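Vurcombe standing set: pre-shoot inspection, Stage B
Continuing drama, autumn block
Completed by: Anjani Wijaya, for Bellow
Date: Oct 23, 2026
Status: passed with actions

1. Access and exits
1.1 Fire exits clear on both sides of the stage. Yes.
1.2 Exit signs lit with the working lights off. Yes.
1.3 Fire lane kept clear behind the café set. No. Two flats from the Geltinthorpe hospital corridor were leaning in the lane. Moved to the scene dock during inspection. Art department to use the dock only.

2. Standing scenery
2.1 Braces and stage weights in place. Yes, except the pub rear wall, which was one weight short. Corrected.
2.2 Doors open, close and latch. The Nugroho family kitchen door sticks at the top. It slams in four scripted scenes this block, so it needs planing before rehearsal. Open.
2.3 Staircase (Nugroho house, practical to the landing). Treads sound, handrail fixed. Load notice reads 200 kg and is legible. The landing has no rear guardrail. Cast limited to two until one is fitted. Open.
2.4 Windows. Safety film intact on all panes. Yes.

3. Electrical
3.1 Practical lamps tested and labelled. 40 items checked, one failed (bedside lamp, cracked plug). Withdrawn.
3.2 Cable runs ramped or flown. Yes.
3.3 Kitchen cooker isolated when not in shot. Yes. Key held by the floor manager.

4. Props and dressing
4.1 Wall hooks and hung dressing secure. Yes. Pull test by hand only.
4.2 Breakaway glass stored apart from real glass. No. Both were on one shelf in the pub prop cupboard. Separated and relabelled. Repeat of a finding from March.
4.3 Food props dated. Yes.

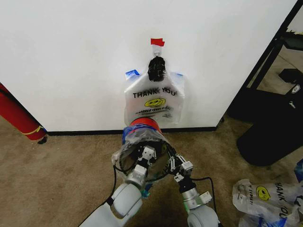 4.4 Knives blunted and signed out. Yes. The register agrees with the cupboard.

5. Planned action, episode 254
5.1 Fall from the landing. Not cleared. Depends on 2.3. The stunt coordinator has asked for the guardrail to be removable, and construction has agreed.
5.2 Crash mat inspected. Yes. Stitching good, valve cover present.
5.3 Smoke effect in the pub. Cleared for water-based haze only. Detector isolation to be booked with site security the day before and cancelled at wrap.

6. Actions outstanding
2.2 Plane kitchen door. Construction.
2.3 Fit removable guardrail. Construction, then re-inspect.
4.2 Second cupboard for breakaway glass. Props.
5.1 Re-submit the fall for clearance once 2.3 is closed.

Stage B may be used for dialogue scenes. The landing stays restricted as in 2.3.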